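Atelier partagé Ukilen – Fiche 4 : le tri entre deux bacs

Avant le montage, on fixe les bacs avec un serre-joint. Samah Berrada conseille de commencer à 300 mm/s, puis de monter à 500 quand la trajectoire est propre.
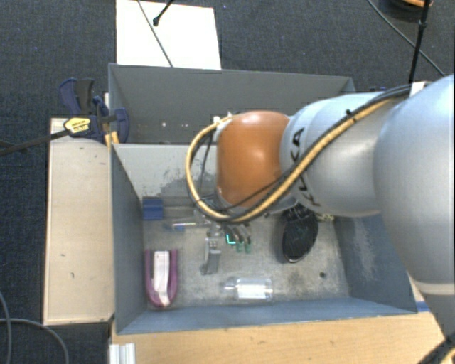

Le faisceau de câbles doit garder du mou près du poignet – on le vérifie à la main, bras arrêté. Pour les bouteilles transparentes, on approche toujours par le dessus.

À rendre en janvier : le programme et le schéma de câblage, à Gervásio Rocha.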